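Descaling kettles, irons and shower heads

Limescale is mostly calcium carbonate. It forms wherever hard water is heated or left to dry, and it dissolves in weak acid. Everything below uses citric acid powder, sold by weight in hardware shops and cheaper per dose than branded sachets.

Kettle
Fill to the halfway mark with cold water, bring to the boil and switch off. Unplug it. Leave for ten minutes before adding the acid, as powder tipped into boiling water foams up and can come over the rim. Use 2 level tablespoons for a standard kettle. Stand for half an hour, pour away, rinse three times. Boil one full kettle of plain water and discard it before making tea.

Do not use citric acid hot on enamel. It dulls the surface and the shine does not come back.

Steam iron
Check the handbook first. Some irons have a collecting rod that unscrews from beside the dial, and these should only be rinsed under the tap — acid in the tank attacks the seals. My old Kodach has the rod, the newer Cellano does not. Where the maker allows it, dissolve one level teaspoon in 600 ml of warm water, fill the tank, heat to the top setting, unplug, and shake the iron over the sink with the steam control open. Repeat with plain water until the drips run clear, then press an old tea towel before going near a shirt.

Shower head
Unscrew it and keep the rubber washer somewhere safe. Soak face down in a bowl of warm solution, same strength as for the iron, for an hour. Rub the nozzles with a thumb or an old toothbrush. If the head will not unscrew, tie a freezer bag of solution over it with string. Chrome should not be left overnight; plating that is already pitted will lift.

Never mix any descaler with bleach. The gas given off is poisonous, even in a small bathroom with the window open.

Storage
Citric acid draws damp from the air and sets into a lump. Keep it in a jar with a tight lid, labelled, away from the sugar. 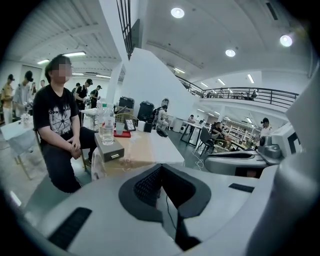
Shuzhen Cao: White vinegar does the shower head just as well, but I gave up using it in the kettle. The taste stayed for days however often I rinsed. Does the half-hour stand still apply if the scale is only a thin film?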